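Ticket 3018 – Washer stops before final spin, water left in drum
Product: Duvura front loader
Site: Ellen guesthouse, ground floor laundry
Reported by: Myrtle Castellanos
Handled by: Remigiusz Olszewski, Skoltus appliance support
Status: Closed

Original report

The washer stops near the end of the cycle and the door stays locked. The display shows the drain symbol and the pump hums. Water is standing in the bottom of the drum, enough to see through the glass. If I turn it off at the wall, wait and run drain only, it sometimes empties and sometimes doesn't. It has done this on four loads now. Towels are the worst. Small loads of shirts have been fine so far.

I cleaned the detergent drawer and ran an empty hot wash. No change. The machine was moved in August when the floor was redone, and it worked for a while after that.

Myrtle

First reply

Thank you for the report. Please don't force the door. The lock stays on while the machine reads water above a set level, and it should let go once the drum is drained.

Please send the following:
– which program you are using and how far it gets
– whether the hose goes into a standpipe or onto a sink spigot
– whether you have opened the pump filter at the lower front, and what was in it
– what was in the loads that failed

Remigiusz

Customer update

Program is Cotton, the 90 minute one. It gets to the last rinse and stops with 2 minutes showing. The hose goes into a standpipe behind the machine. I didn't know there was a pump filter. I found the flap but the cap won't turn.

Failed loads were towels twice, one mixed load and one load of bedding. I wash the bedspread on its own as a rule, but the mixed load had small things in it as well, including drawstring bags. The bags have long cords. The bedspread is the coral quilted one, and that has always gone through without trouble. 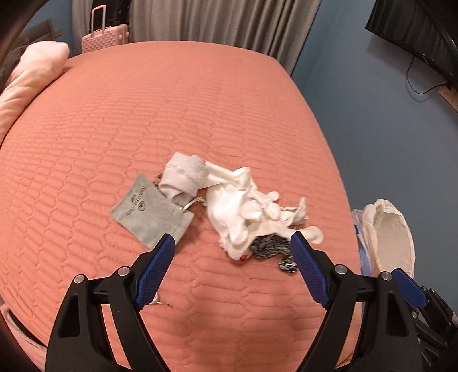
Step 1 – Drain by hand and open the filter

Instructions sent:

Turn the machine off and unplug it. Let the water cool if it was a hot wash. Put a shallow pan under the flap and pull out the small drain tube next to the cap. Take the plug out of the tube and let it run, putting the plug back each time the pan is full. When nothing more comes out, turn the cap counterclockwise. If it won't turn by hand, use a rubber glove or a strap wrench. No pliers on the tabs, they snap.

Once the cap is off, rinse the filter and look into the housing with a flashlight. The impeller should turn with a fingertip. It moves in small jerks because of the magnets. That is normal.

Result from customer: five pans of water. Cap came loose with a rubber glove. Filter had gray lint, a hair tie, and a wad of wet paper the size of a walnut. Impeller turns. Cap back on, no leak. Ran a rinse and spin with nothing in the drum and it finished.

Ran towels the same afternoon. Stopped again with 2 minutes showing.

Step 2 – Check the hose

The filter was dirty but it isn't the full cause. An empty machine pumps out much less water than one holding soaked towels, so a partly blocked hose can pass the first and fail on the second.

Asked the customer to pull the machine forward far enough to see the full length of the hose, and to look for three things: a kink or flat spot, the height of the top bend, and how far the end is pushed down the standpipe.

Result from customer: the hose had been trapped between the back of the machine and the wall and had a flat spot near the bottom. She thinks this is from when the floor was redone. The end was pushed a long way down the pipe, past the point where it was taped.

Instructions sent: free the hose, work the flat spot round again with warm water, pull the end up so that no more than a hand's width sits in the standpipe, and fix it with the clip that came with the machine. Leave an air gap. Don't seal the hose to the pipe with tape. If the end sits too low, the machine can siphon while it fills, and that gives faults of its own.

Result: one load of towels finished. The second stopped, this time in the first drain.

Step 3 – Pump test

Service mode drain test, done over the phone. Hold Start and Delay together for five seconds with the program knob at Off, then turn to the third position. The pump runs for one minute.

Pump started clean, then dropped to a hum after a few seconds, then picked up again. With the hose end in a bucket the flow came in surges. On a good pump it is steady.

The pump in this model is made by Pruvost. It either works or it doesn't, in my experience. Surging usually means something loose is moving in and out of the inlet. I asked the customer to open the filter again and look at the side of the housing where the sump hose comes in, with the flashlight held low.

Customer wrote back that she could see "something pale" at the hose opening and couldn't reach it. Visit booked.

Step 4 – Site visit

Took the lower front panel off, two screws at the bottom edge. Sump hose clamp was tight and had not been touched before. Pulled the hose off the pump side with a towel underneath. Inside was a plug of paper fiber wrapped in a length of white cord. The paper had packed around the cord, and the whole thing was able to slide a short way each direction. That matches the surging.

Cleared the hose, flushed it in the laundry sink, refitted with the same clamp. Checked the sump with a mirror. Nothing else in there. Pump housing clean. Did not replace the pump.

Also leveled the machine. The right front foot was off the floor.

Ran the drain test: steady flow for the full minute. Ran Cotton with a full load of towels: finished. Ran a second load, mixed, while writing up: finished, door released on time.

Advice left with customer

Paper is the usual thing we find in these pumps. It breaks up in the wash, passes through the drum holes and settles at the lowest point. Tissues, wipes and absorbent pads all do this, and pads are worse because the filling swells. Go through pockets, sleeves and the inside of any pouch before loading.

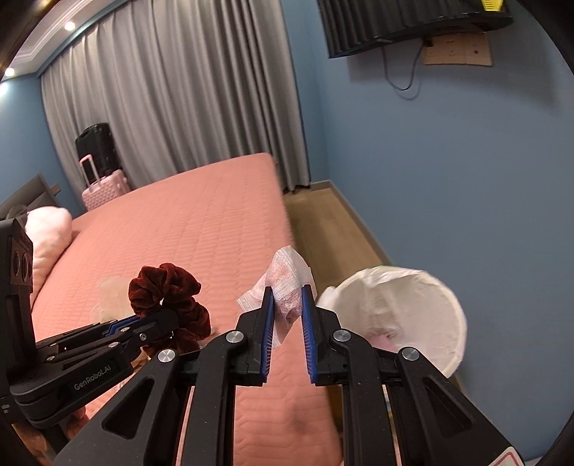
Crumpled, white with pink dots.

Drawstring bags go in a zipped mesh wash bag with the cords tied short. If a cord has gone missing from a bag after a wash, stop using the machine and open the filter before the next load.

Open the filter once a month in a guesthouse. It takes 15 minutes with the pan and the mopping up. Don't wait for the drain symbol.

Bulky quilted items can stay on the bedding program as before, one at a time.

Customer confirmation

It has been through eleven loads with no stop. Towels come out a lot less heavy than they used to, so I think it was draining badly for longer than I noticed. The mesh bags are on order, and until they arrive I'm doing the drawstring ones by hand.

One question. There is still a faint gurgle in the standpipe at the end of the spin. Is that a problem?

Myrtle

Last reply

No, that is air following the last of the water down the pipe. If it gets louder or you smell the drain, the trap may need cleaning, and that is a job for a plumber.

Parts used: none. Closing the ticket. Reply to this message if the fault comes back and it will reopen under the same number.

Remigiusz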